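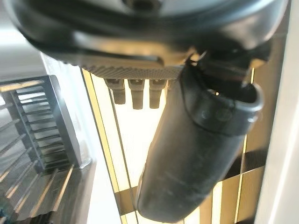 The night ferry and the morning bread

Viorica Leka gets to work at ten to two. The bakery on Quay Street in Multhorpe is locked from the inside at that hour, so she taps on the side window with a key until the first baker hears her. By the time the shop opens at half past six she has been on her feet for more than four hours and has usually eaten one roll, standing up.

She has run the place for eleven years. Before that it was a chip shop, and before that, according to the deeds, a chandler's. The ovens stand where the fryers were. Most people in the town know it as Leka's, although the sign still says Quay Bakery and she has no plans to change it.

"A sign costs money," she says. "And everyone finds the door."

I wanted to talk to her about rye. Multhorpe is a wheat town in a wheat county, and until fairly recently you could not buy a dark loaf there unless it had been coloured with malt. Now she sells 162 rye loaves on an ordinary Friday and fewer on other days. Some go to people who grew up with that kind of bread. Most go to people who did not.

We sat in the back, on two flour sacks with a tray of cooling buns between us. She doesn't have an office. The paperwork lives in a bread bin.

She learned to bake from an aunt, in a village where the oven was shared between several houses and lit twice a week. When she first came to England she worked in a packing shed, then in a hotel kitchen in Jellevport, on the other side of the water, then back in Multhorpe at a supermarket bakery counter.

"At the counter we didn't bake," she says. "We finished. The dough came frozen on a lorry and we put it in and took it out. I don't say it was bad bread. But I was there three years and I never touched flour. One day I bought a bag to take home and the girl on the till asked me what it was for."

The rye started at home, in a plastic tub on top of the boiler. The tub was the second attempt. The first starter died when she went away for a fortnight and her neighbour, who had been asked to feed it, gave it sugar. She began again with wholemeal rye from a mill near Tanabe Bridge and that starter is the one still in use. She gives bits of it away to anyone who brings a jar.

I asked how she would describe sour rye to somebody who had never had it.

"Heavy," she says. "You don't want it warm. People come in at half past six and they want it warm from the oven, and I tell them no, go home, cut it tomorrow. They think I'm being difficult. If you cut it the same day it sticks to the knife and it's like glue inside. On the second day it's good, and on the fourth day it's better. On the sixth you make toast."

Her recipe is plain. The loaf she sells most of has 700 grams of dough in the tin, made with rye flour, water, salt and starter, plus a spoon of dark honey that she says is for the crust and her husband says is for the customers. The dough isn't kneaded. It is mixed until there is no dry flour left, scraped into tins with a wet hand and left alone until small holes show on top. She goes by the holes and not the clock. In winter that can add more than an hour, which means the two o'clock start becomes a one o'clock start, and from December to March she is hardly ever awake in the evening.

"My daughter says I live in another country," she says. "Same house, other time zone."

The other person in the conversation was Kieran Keane, who joined us at twenty past seven with mud up to his knees. He farms on the flat land north of the town, mostly wheat and beans, and four years ago he put in a field of rye. He had grown it before as a cover crop, to be ploughed in. He had never sold any for people to eat.

"You'd drill it in the autumn to hold the soil and then get rid of it," he says. "That was all it was to me. Then she came up the track in a van and asked if I'd ever let any stand."

Leka remembers the visit differently. In her version she had already rung him twice and he had not rung back.

"I don't answer numbers I don't know," Keane says.

"You didn't answer it after you knew it, either."

What she wanted was rye grown near enough that she could go and look at it. The flour she had been buying was fine, but it changed from one delivery to the next. A bag that took up a lot of water in one month would take up less in the next, and with rye a small difference is enough to give you a tin of porridge. Wheat dough will forgive you, she says. She has thrown away whole batches over the years and can still list them by season.

Keane picked a field that was too light for good wheat, on a slope that dries out by May. It covers 39 acres. Rye does well on poor ground and needs less feeding, and it grows tall, which turned out to be the problem in the first year. A storm came through in July and flattened the lower half.

"It was up to my shoulder and then it was on the floor," he says. "You can get a combine under it if you go slowly and from one side only. We went slowly. It took us three days for a job that should have been one, and what came off the bottom had started to sprout in the ear."

Sprouted grain is no good for rye bread. The starch begins to break down and the crumb never sets. Leka baked one test loaf from the lower part of the field, to be sure, and kept it on a shelf for a week to show people. It had a crust like a proper loaf and a gap underneath big enough for a hand.

The upper half was sound. He sold it to her at a price neither of them would tell me, and the bad half went for feed. The second year he switched to a shorter variety called Lernura, on the advice of a seed merchant, and drilled it thinner. That crop stood. Leka thinks the taste is slightly milder than the tall one. Keane says he can't tell.

"He puts marmalade on it," she says. "How would he tell?"

The grain is cleaned on the farm and goes to the mill by trailer. It is stone ground and comes back in paper sacks, which she likes because they can be folded up and used again for lining trays. She has tried keeping more than a few weeks' worth but the back room gets warm from the ovens, and wholemeal rye goes stale faster than people expect. So the trailer goes to the mill little and often. Keane does the run himself, usually early, and that is how he came to be sitting on a flour sack with us on a weekday morning.

I asked him whether it pays.

"It pays for itself," he says. "I wouldn't put the whole farm down to it. Wheat goes on a lorry and I get a number on a screen. With this I know where it goes, and some weeks that's nice and some weeks it's a nuisance, when she's on the phone telling me it's too dry."

"It was too dry."

"It was flour. It's meant to be dry."

At this point the shop bell went and Leka got up to serve. The early customers are mostly off the night ferry from Jellevport or about to get on the morning one. Drivers buy the seeded rolls and the sausage plaits. A few of them, the ones who know, ask for a rye loaf from yesterday, and she keeps a shelf of those at the full price. A man who came in while I was there bought four and asked for them unsliced. She told me afterwards that he drives to the far side of the continent and eats one on the way.

The ferry matters to the bakery more than I had understood. When the night sailing was stopped for repairs one spring, her takings before eight in the morning fell by half. She used the time to start deliveries inland, to two farm shops and a school, and kept them going when the boats came back. She now has three bakers and a Saturday boy, and one of the three does nothing but rye.

She has been asked to open a second shop. She has also been asked to sell the starter dried, in sachets, which she thinks is silly when people can bring a jar. The one change she does want is a bigger mixer. Hers came second-hand from a school kitchen and holds enough for 139 tins if it is filled right to the lip, and past that somebody has to mix by hand in a tub. She has been looking at used ones since last year. One was sold the day before she went to see it. Another was perfect but wouldn't fit through the door.

"I measured the mixer," she says. "I didn't measure the door. The door was always the door."

Keane is putting in rye again this autumn, in the same field and in a strip of the next one along. He would like to try a few acres of the tall variety again, on the sheltered side, now he has a better idea of how thinly to sow it. Leka is in favour. She has kept a small bag of flour from that first harvest in the freezer and says she is saving it, though she hasn't decided what for.

By eight the buns on the tray had gone out to the shop one plate at a time and the second batch of rye was coming out of the oven. She knocked a loaf out of its tin, tapped the bottom of it, and put it on the rack with the rest. I asked if I could buy one. She took yesterday's off the shelf instead, wrapped it in paper and told me to start it on Friday.

The bakery is open from half past six until the bread has gone, every day except Sunday. Rye loaves can be put by if you ring the day before.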